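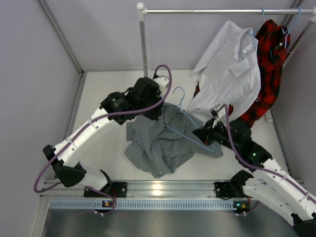
Plunen Business Park: Leasing FAQ

What sizes are available?
Units start at 40 square metres. The largest is 3,000 square metres, at the Zondham Road end.

Who manages the park?
Tsolakis Property has managed all 29 units since April. Lease enquiries go to the site office.
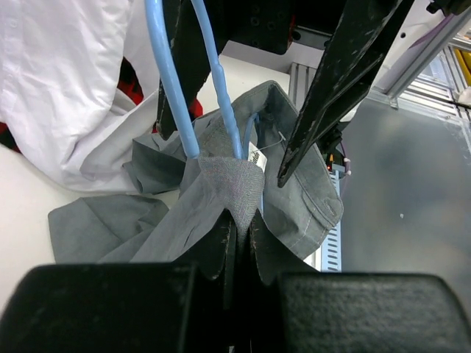 How long is a standard lease?
Three years, with an option for three more. Shorter terms are offered on some of the smaller units.

Are outgoings included in the rent?
No. Council rates, water and common area cleaning are billed quarterly.
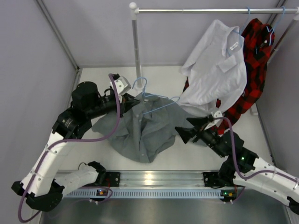 Can I alter my unit?
Yes, with written approval. Send drawings to the site office before booking any trades. Allow 22 days for a reply.

Is there parking?
Each unit has its own marked bays. Visitors can use the Rerkidard Street car park.

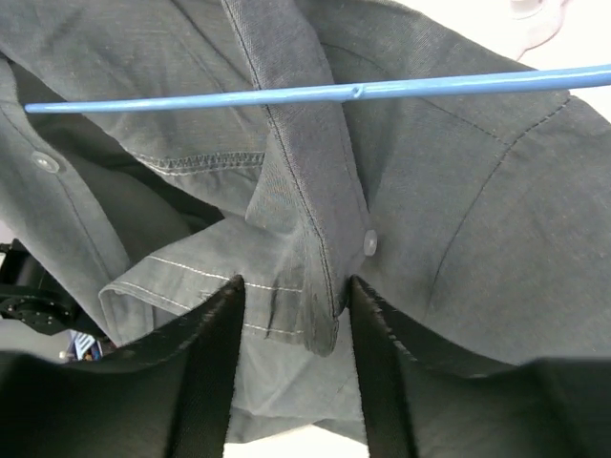

Grey-green shirt and light blue rod, close up

Can I sublet?
Only with the landlord's consent. The subtenant must hold their own insurance.

Page updated 2023-11-29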